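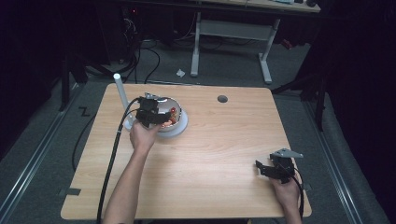 Callum Forsyth preguntó al final de la sesión anterior si la madera deja de moverse cuando el mueble ya está viejo. La respuesta corta es no, y con ella empezamos la sesión 4.

Historia y materiales del mueble doméstico
Sesión 4: la mesa y su tablero

La madera toma humedad del aire y la devuelve. A lo largo de la fibra el cambio de medida es muy pequeño; a través de la fibra es bastante mayor. Por este motivo un tablero macizo ancho necesita una unión que le permita dilatarse. En las mesas antiguas encontramos tacos, ranuras o tornillos en agujero alargado – conviene mirar siempre la mesa por debajo.

Términos para repasar:
Veta: dibujo que se ve en la superficie.
Fibra: dirección de las células de la madera.
Corte tangencial: produce a menudo ondas y óvalos.
Corte radial: produce líneas más rectas y un tablero más estable.
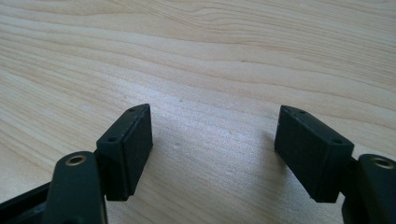 A Shadi Hakim le parece que el corte tangencial se eligió sobre todo por su belleza, y lo escribió así en su ficha de lectura. Es cierto en parte. También se aprovecha mejor el tronco, y esto cuenta mucho en el precio.

En el caso del taller Umedell, que estudiaremos en la página 85 del cuaderno, las mesas anteriores a 1950 llevan tablero macizo. Después el taller pasó al chapado, con el modelo Skirell. El chapado se mueve menos, pero un golpe en el canto es difícil de reparar.

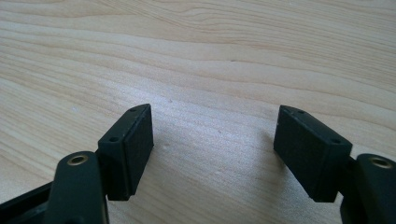
Fig. 3. Tablero de tono claro con veta ondulada.

Para la próxima sesión: leer el capítulo 3 y dibujar la sección de una mesa de su casa, indicando la dirección de la fibra. Se entrega en papel, con el nombre en la parte de atrás.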